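The Open Box: Packing Returns to the Bench

For most of the past decade, the cardboard carton has been the least discussed article in the shipping trade. Companies compared freight rates and warehouse rents, and the carton was bought by the pallet and forgotten. At Landbridge, a packing materials firm with its main plant in Oakley, that order of business was reversed in June, when the company opened a bench program devoted entirely to the way a box is opened, filled and closed.

The program works with plain brown corrugated board. Stations are dressed simply, with a cloth laid over the work surface and clipped at its far edge so that it does not travel when a carton is turned. Flaps are folded fully outward before anything is placed inside, a step that many packing rooms leave out when orders are heavy.
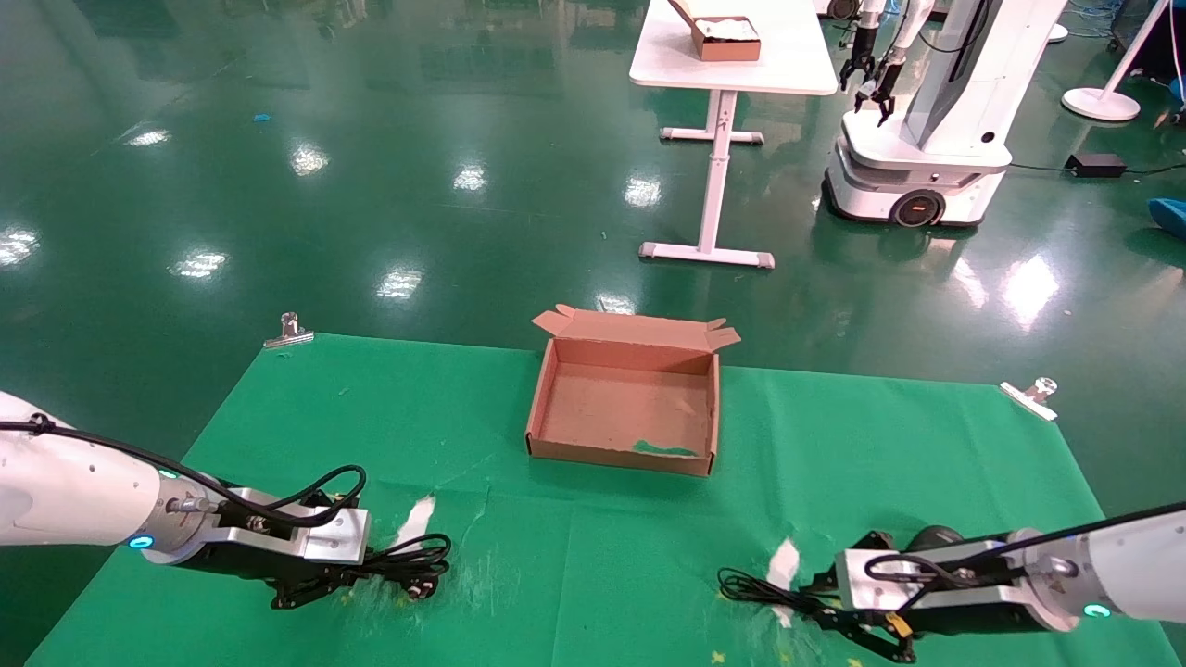
Mahmoud Kamel holds that the shallow carton deserves more respect than it receives, and that most damage claims begin with a box chosen too deep for its contents. A low wall, in his view, obliges the packer to look at what has been put in and how it lies.

Landbridge has since adopted a similar position. Its catalog once listed 357 carton sizes; the firm now recommends that a small shipper keep 10. Small items with cables remain the most difficult class of goods, as a trailing cord can catch under a flap or pull its item toward one wall. The company's guidance is to set the heavier part down first and lay the cord beside it. 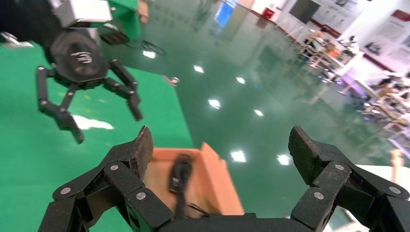

The same guidance asks that the flaps be left open until the contents have been checked - a pause that adds little to the work of an order. Pusex, a parts distributor that ships 4,000 cartons a month, has written the rule into its own packing manual. A revised edition of the Landbridge handbook, now 60 pages long, is available to trade customers on request.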